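Stanby lab opens its remote-teaching sessions to the public

Anyone who can hold a joystick can now help teach a robot arm, and the people at Stanby could hardly be happier about it. The lab began letting visitors steer its simulated arm in May, from a web page, with the view from the wrist filling the screen.

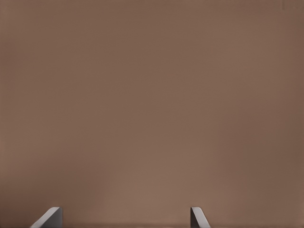
Cremilda Arruda found the first minute the hardest. She kept wanting to lean in and look around the side, she said, and had to learn to move the arm to get a better look. By her fourth try she was lowering it smoothly and stopping where she meant to — and she stayed for another hour.

The idea is simple enough. A person drives the arm through a small job from start to finish: come down to a surface, close the two fingers, lift, move over, let go. The software, called Nadby, records each run along with every small correction the driver makes. A learning program then trains on the recordings and tries the job without help.

So far the lab has kept 184 runs from visitors, on top of those made by its own staff. Of the visitor runs, 171 were clean enough to go straight into training. The other 13 have been set aside for a second look, and a few of those may turn out to be the most useful of the lot, since they show people getting into trouble and working their way back out.

That last point gets the team talking fast. A run by an expert is often too tidy, they say. The arm comes in straight, the fingers close, the job is over, and the program never sees what to do when it arrives a little crooked. Newcomers wander. They overshoot, back up, turn the wrist a few degrees and come in again, and all of it goes into the recording.

Working in simulation keeps things relaxed, too. A visitor who drives the fingers into the tabletop presses one key and starts over, and the waiting line moves quickly. The lab runs 3 stations at a time, each with a joystick and a foot pedal for opening and closing the gripper. The pedal was a late addition, made after visitors kept squeezing the trigger while they were still steering.

The next step is a real arm. Stanby has one on order from Madent, and the plan is to repeat the same small jobs on an actual bench, this time with two ways of teaching: by joystick, as now, and by taking hold of the arm and guiding it through the motion by hand. Comparing the two should be great fun, and the lab would like to hear from anyone with steady hands or with shaky ones.

The bench, the mounts and the safety fencing come to 2,775 dollars, paid for by a small grant from the Hashemi fund.

Remote sessions run every afternoon from 2 p.m. to 5 p.m. and last 20 minutes each. No experience is needed, and sign-up is through the lab's web page. Drivers under 16 are welcome with an adult — the second joystick is there for the adult, who usually wants a turn.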